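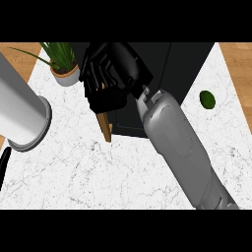

December 5, 2018. Punholm kitchen, prep side.

Started late, model wouldn't load until I'd cleared the cache twice. Note for whoever has the machine next: clear it before you open the counter scene, it saves a quarter of an hour of swearing.

Ran the wooden-tool grasp again with the multi-fingered hand. 300 simulated attempts overnight, and the summary sheet calls 24 of them failures. I went through those 24 this morning. Most are the grip closing too far down the taper so the piece swings when the wrist turns. A few are the arm stopping short and the fingers shutting on nothing. What the sheet doesn't say is what it counts as a success, so I looked that up too. Held for the set time and tip within tolerance. That's all. Nothing about whether you could do any work with it held like that. I tried the same grip with my own hand and a spatula from the staff kitchen and I couldn't have scraped a bowl out with it.

So the number going up to Oron is 276 out of 300 and it will be read as "the arm can use the tools". I've written a line underneath saying what was measured. We'll see if the line survives.

Marble still has the wrong friction, by the way. Tip slides when it ought to catch. Changed it in my copy only, not in the shared one, ask me before you merge.

Afternoon — went over to Lougher to sit with the prep team. Sioned Gwynne showed me the rota as it would be from May if the plan goes through. On paper the early shift goes from four people to two and an arm. She has run that shift for 16 years and was polite about it. Her questions, more or less as she put them:

Who washes the hand down between allergens, and how long does it take. (I don't know. The joints will be a pig to clean. Our model has no dirt in it.)

If it drops something, does the whole bench stop or only the arm. (Whole bench, as the safety case stands now.)

Who moves things out of its way. At the moment people put things down wherever there's a gap, and they shift them with an elbow when they need the room. Under the plan every item has a home and someone has to keep it there. That someone is one of the two left on the shift, and it isn't in anybody's hours.

I had no good answer to the last one. The Drorkaston write-up has a sentence about staff being "freed for higher value tasks". I asked her what those might be on an early shift and she said she'd been hoping I would tell her.

To be fair to the thing, there's one job over there I'd hand over tomorrow. The long stirring on the big batches, which wrecks wrists. Two of the team wear supports for it. Same motion over and over, fixed pot, fixed place, no need for clever fingers at all. It would want a dull arm with a paddle bolted on. It isn't in the plan. I suspect it's too boring to put in front of Oron, but I'll ask why it was dropped before I say so in a meeting.

The plan's saving rests on 1,074 hours a year off the early shift. I can't find where that comes from. It isn't the old timing study, I checked, and it doesn't match the rota Sioned has either. If anyone reading this knows, write it in the margin and put your initials.

To do:
Redo the grasp set with the held piece pushed against something, even a crude block would be better than hovering.
Move the loose objects between runs. They have been in the same spots for every attempt and I don't trust a result that depends on that.
Get the wash-down procedure for the hand from the supplier, in writing.
Ask about the stirring job.
Send Sioned the failure clips, she wants to see the bad ones and said she has no use for the good ones.

Left the second batch running on the far machine, please don't switch it off at the wall. Fan is loud — it was loud yesterday too.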